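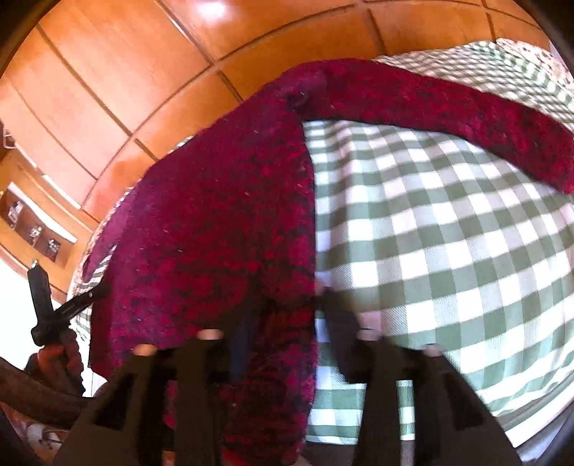 브레르스카(Brerkska) 의류 선별장에 자동 접기 설비를 들인다는 공지가 나간 뒤로 노조 게시판에 같은 질문이 계속 올라옵니다. 회사 설명회 자료는 흰 면 티셔츠를 접는 장면으로 시작해서 흰 면 티셔츠를 접는 장면으로 끝납니다. 우리가 만지는 옷은 그렇게 얌전하지 않습니다. 초록색과 흰색 체크 천 위에 펴 놓은 검붉은 옷만 해도 겉면에 보풀이 일어 있고, 몸판에서 길게 뻗은 좁은 자락이 만나는 자리에는 천이 작게 오므라들어 있습니다. 집게가 그 주름을 옷의 가장자리로 볼지 안쪽으로 볼지, 설명회에서 물었지만 답을 못 들었습니다. 아래는 지금까지 들어온 질문과, 저희가 확인한 만큼의 답입니다. 모르는 것은 모른다고 썼습니다.

부그티(Bugti) 사업이 정확히 무엇인가요?

반품·중고 의류를 펴고 접는 공정을 로봇 팔로 옮기는 사업입니다. 설비 공급사는 김스테드(Gimstead)이고, 스키브스테드(Skivstead) 선별장 2층이 첫 대상입니다. 회사는 "협업형 자동화"라고 부릅니다. 누가 누구와 협업하는지는 문서마다 다르게 적혀 있습니다. 어떤 문서에는 작업자가 로봇의 도움을 받는다고 되어 있고, 어떤 문서에는 작업자가 로봇의 오류를 처리한다고 되어 있습니다. 둘은 전혀 다른 일자리입니다.

손에 드는 집게로 옷을 만지라는 지시를 받았습니다. 왜 하나요?

로봇에게 동작을 가르칠 자료를 모으는 작업입니다. 카메라가 달린 집게로 옷을 집고 펴고 접으면 그 과정이 학습에 쓰입니다. 회사는 이것을 '교육 지원 업무'로 분류했습니다. 저희는 현장 숙련을 넘겨주는 일로 보고, 별도 수당을 요구하고 있습니다. 현재 답변은 "검토 중"입니다.

집게로 하면 맨손보다 느린데, 개인 실적에 잡히나요?

잡히지 않는다고 들었습니다. 다만 구두 답변입니다. 문서로 달라고 두 번 요청했고 아직 받지 못했습니다. 집게 작업을 한 날은 시작과 종료 시각을 본인 수첩에 따로 적어 두세요. 나중에 전산 기록과 맞춰 볼 수 있는 자료가 그것밖에 없습니다.

한 시간에 몇 벌을 접는다는 수치는 믿어도 되나요?

공급사 자료에는 하루 1,132벌로 나옵니다. 각주를 읽어 보면 같은 품목, 같은 치수를 연속으로 투입한 조건입니다. 우리 층에서 한 시험 가동에서는 667벌을 넣었고 그중 104벌을 사람이 다시 접었습니다. 품목은 니트, 안감 있는 재킷, 끈 달린 원피스가 섞여 있었습니다. 다시 접은 104벌에 들어간 사람의 시간은 보고서 어디에도 없습니다. 그 시간을 빼고 계산한 속도를 놓고 토론할 생각은 없습니다.

사람을 줄이나요?

공식 입장은 "인위적 감원은 없다"입니다. 2층 인원은 56명이고, 지난 1월부터 퇴사자 자리를 채우지 않고 있습니다. 이것이 인위적인지 자연적인지는 각자 판단하시기 바랍니다. 저희는 결원 충원 계획을 단체협약 부속서에 넣자고 제안한 상태입니다.

힘든 일이 줄어드는 건 좋은 것 아닌가요?

그럴 수 있습니다. 하루 종일 서서 소매를 뒤집다 보면 손목이 성할 리 없고, 그 부분을 기계가 맡는다면 저희도 환영합니다. 그런데 시험 가동 때 사람에게 남은 일은 기계가 뱉어낸 옷만 골라 다시 하는 일이었습니다. 쉬운 옷은 기계로 가고 까다로운 옷만 손으로 옵니다. 손목 입장에서는 나아진 것이 없습니다. 산업보건 담당 부서에 전후 비교 조사를 요청해 두었습니다.

카메라에 제 손이나 얼굴이 찍히면요?

손과 팔은 작업 중에 찍힐 수 있습니다. 얼굴과 대화 내용은 수집 대상이 아니라는 것이 회사 설명인데, 보관 기간과 공급사로 넘어가는 범위는 동의서에 빈칸으로 되어 있습니다. 빈칸이 채워지기 전에는 서명을 보류하셔도 됩니다. 서명하지 않았다고 조 편성이 바뀐 분은 바로 알려 주세요.

기계 옆에서 일하려면 교육을 받아야 하나요?

받아야 하고, 근무시간 안에 받아야 합니다. 비상정지 위치와 끼임 사고 때 연락 순서가 들어 있는지 확인하세요. 지금 배포된 교재는 화면 조작법이 대부분입니다.

정리: 샤지아 사티(Shazia Satti), 2층 현장 대표
최종 수정: 2018년 8월 22일

현장 소식 > 자동화 대응 > 자주 묻는 질문

댓글 4

접기7조
집게로 니트 잡아 보신 분들은 아실 겁니다. 보풀 있는 건 손끝으로 느껴야 겹이 몇 장인지 알아요. 그걸 어떻게 가르치라는 건지.

밤근무
저는 좀 다르게 봅니다. 다른 데는 벌써 들여놨다는데 우리만 버틴다고 될까요. 수당 얘기라도 빨리 매듭지었으면 합니다.

2층창가
동의서 빈칸 얘기 감사합니다. 그냥 서명할 뻔했네요. 이미 낸 사람은 철회할 수 있나요?

샤지아 사티
@2층창가 철회서 양식을 만들고 있습니다. 급하시면 날짜와 이름만 적어서 저한테 먼저 주세요.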